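Vannerie

La vannerie est l'ensemble des techniques qui permettent de fabriquer des objets en entrelaçant des fibres végétales, souples ou rigides. Le mot désigne aussi les objets eux-mêmes : paniers, corbeilles, hottes, nasses, claies, berceaux, sièges. Le vannier travaille principalement l'osier, mais aussi le rotin, la paille, le jonc, la ronce, l'éclisse de châtaignier ou de noisetier.

Étymologie

Le terme dérive de « van », large panier plat à deux anses employé pour séparer le grain de la balle. Le mot « osier » s'applique aux rameaux de plusieurs espèces de saules, dont le saule des vanniers (Salix viminalis), le saule amandier (Salix triandra) et le saule pourpre (Salix purpurea).

Matières premières

L'osier est récolté en hiver, après la chute des feuilles. Dans la plupart des oseraies, la coupe s'achève en février, avant la montée de la sève. Les brins sont ensuite triés par longueur et liés en bottes. On distingue l'osier brut, séché avec son écorce, l'osier blanc, écorcé après une mise en eau qui fait repartir la sève, et l'osier buff, cuit à l'eau puis écorcé, auquel les tanins donnent une teinte fauve. Avant l'emploi, les brins secs sont remis à tremper, de quelques heures pour l'osier blanc à plusieurs jours pour l'osier brut.

Le rotin provient de palmiers grimpants d'Asie du Sud-Est. Sa moelle, tirée en fils de diamètre régulier, se prête aux formes courbes et aux ouvrages fins. L'écorce, débitée en lanières, sert au cannage des sièges.

Techniques

La vannerie sur montants, appelée aussi clôture, est la plus courante en Europe. Des brins rigides, les montants, forment l'armature ; des brins plus souples passent alternativement devant et derrière. Le fond est commencé par une croisée, puis les montants sont relevés et maintenus par une torche, rang serré de trois brins ou plus. La clôture monte jusqu'à la bordure, obtenue en rabattant et en croisant les montants.

La vannerie spiralée procède autrement : un boudin de paille est enroulé sur lui-même et cousu avec une lanière de ronce ou d'écorce. Elle a donné les paillassons de boulanger, les ruches et de nombreux récipients à grains. La vannerie sur arceaux part d'un cadre de bois courbé, sur lequel sont fixées des côtes. La vannerie tressée et la vannerie nattée utilisent des éléments plats de largeur égale.

Outillage

L'outillage est réduit. Il comprend la serpette, le sécateur, l'épluchoir, le poinçon, la batte en fer pour tasser les rangs et le fendoir, petit outil de buis ou d'os à trois ou quatre ailettes. Le brin fendu est aminci à la trusse puis calibré. Le vannier travaille souvent assis bas, l'ouvrage posé sur une planche inclinée appelée sellette.

Usages

Jusqu'au milieu du XXe siècle, la vannerie fournissait l'essentiel des emballages agricoles et une grande part du matériel de pêche. Le carton, le contreplaqué puis les matières plastiques l'ont remplacée dans ces emplois. La production s'est alors tournée vers l'ameublement et les articles de maison.

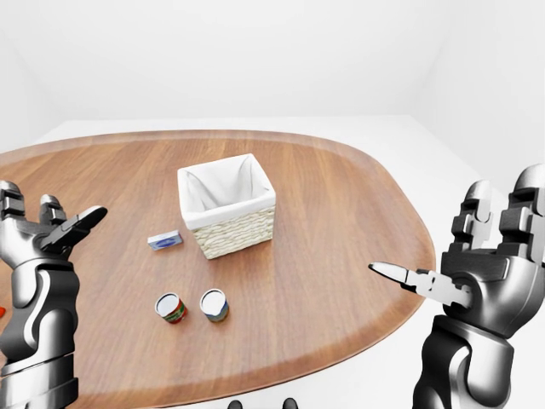
Les corbeilles de table et de rangement peuvent recevoir une garniture de tissu, cousue ou amovible. En coton ou en lin, elle protège le contenu des échardes et se lave séparément. Son revers est parfois maintenu par des liens noués aux anses ou par un élastique passé dans l'ourlet.

Exemple de Prunmont

L'oseraie de Prunmont illustre cette évolution. L'atelier Sandell, ouvert en 1974, y fabriquait d'abord des mannes pour les maraîchers. Son catalogue actuel compte 149 modèles, dont 43 en osier brut. La maison Rosser, établie à Plernside, lui achète des bottes d'osier blanc pour le garnissage de sièges.

Entretien

La vannerie craint surtout l'humidité stagnante et la chaleur sèche. Un brossage à sec suffit le plus souvent. L'osier devenu cassant peut être légèrement humidifié à l'eau claire puis séché à l'ombre, dans un endroit aéré. Les petits trous ronds accompagnés de poussière signalent la présence d'insectes xylophages ; l'objet est alors isolé et traité, par exemple par congélation.

Voir aussi : cannage, osiériculture, rempaillage, sparterie

Dernière modification de la page : 2 janvier 2026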